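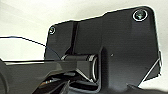 **Tayla Halliday**, data collection lead, Griteo project

## 3.2 Collecting the demonstrations

**Figure 1.** View from the wrist camera during collection. A black plate with two screw heads, one larger than the other, stands against a pale background; the gripper comes in from the lower left, close to the horizontal cylinder beneath the plate's main face.

The policy in Section 4 learns from people steering the arm by hand, and it learns whatever they do, including the parts they would like to take back. Most of our effort therefore went into the examples. The model itself took Rangi Ngata an afternoon to set up, a fact he has mentioned in every meeting since.

We gathered demonstrations in the Costness lab over 18 sessions. Each session was limited to 60 minutes of driving time, after which operators began to make what our notes call "bold choices." Three operators took part. All had used the Ikent controller before, though one had used it mainly to knock over cups. An episode began with the gripper clear of the part and ended when the operator pressed the stop pedal, whether or not the attempt had gone well. Failed attempts were kept and labeled as such. Our first plan was to delete them, but that would have left us with a very clean and very small dataset.

The wrist view is the main input to the policy, and it is not a flattering one. As Figure 1 suggests, dark hardware on both sides of the approach leaves little to tell tool from target except outlines and a few bright metal edges. The small light dot on the face of the plate is a fair sample of the trouble: from this view alone we could not say whether it is a hole, a speck of dust or a reflection. Two of our labelers held strong and opposite opinions about marks of this kind. We settled the matter by telling them to leave such marks unlabeled, and peace returned.

Cables gave us a second problem. A thin dark line across a pale background, like the one at the left of Figure 1, is easy for a person to ignore. An early version of the policy found cables fascinating and would drift toward them at the expense of the task. We answered this by asking operators to vary the starting pose between episodes, so that a cable's place in the view told the model nothing useful. Operators complied with this for up to 62 episodes in a row before sliding back to their favorite pose, which was always the comfortable one.

Labels were added in Bolger, our annotation tool, by someone other than the operator who had driven the episode. Each label marked the approach, the first contact and the release. First contact caused the most argument - a gripper close to a surface and a gripper touching it can look much the same in a slightly soft image - so we took it from the force signal and used the video only as a check. Where the two disagreed, the episode went back to both labelers, and then, if they still disagreed, to Rangi, who sided with the force signal every time.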